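3.2 Counting the maintenance deals

I started with the naval agreements because they're the ones people forget. Everybody writes up the missile sale; the spare-parts contract signed later gets a line, if that. Mehwish Khokhar and I read through more than 100 of them, mostly on Sundays, and coded each one by who pays for upkeep.
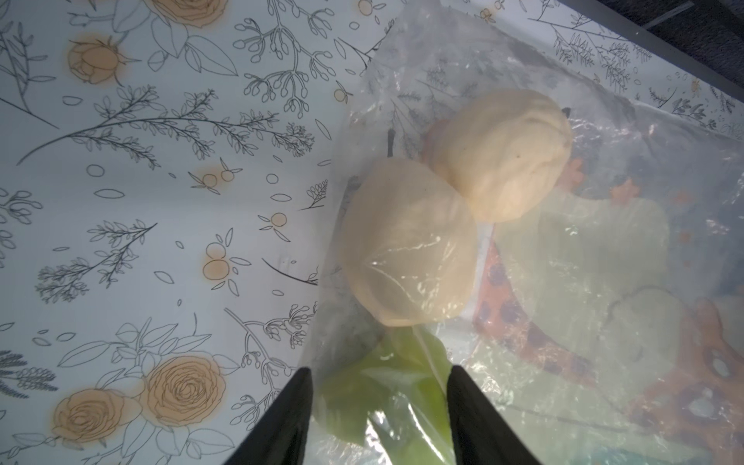
The coding was slow going - Hepburn's older scheme lumps training in with repairs, and we had to pull the two apart again. Where we couldn't agree, Marlene Barros read the text cold and her call stood. In the end 20 agreements were left out for having no usable repair clause at all.

Figure 2. Peeled pears.
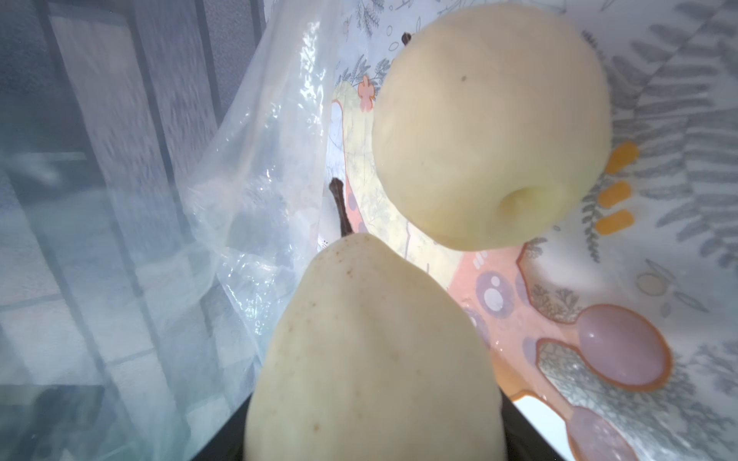 3.3 Joint production

These were easier to sort.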